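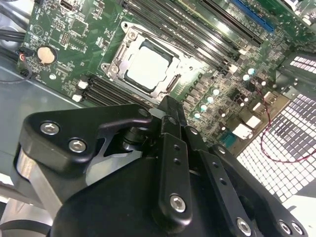 ## old workstation, new hobby (a thread)

**1/** So I finally opened up the big old workstation I got off Urszula Szczepańska in April. Green board, four memory slots on either side of the CPU socket, and a blue expansion slot I keep staring at because it's just so blue!

**2/** Paid 147 for the whole thing, which my brother thinks is robbery. He's wrong – I'd have paid that for the case alone (it weighs over 17 kilos, my back can confirm).

**3/** Today's plan is fresh thermal paste and a new coin cell. The clock kept resetting itself every time I unplugged it, drove me up the wall.

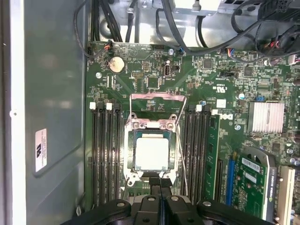 **4/** Also on the list is the cabling, all that black spaghetti at the top. I want it tied back before I even think about memory. Hui-mei Tang has 16 gigs going spare and says I can have them for a cake. Lemon, apparently.

**5/** If anyone's got a favorite thermal paste, tell me now, I'm ordering after dinner. Pea-sized dot or thin spread? Go on, fight in the replies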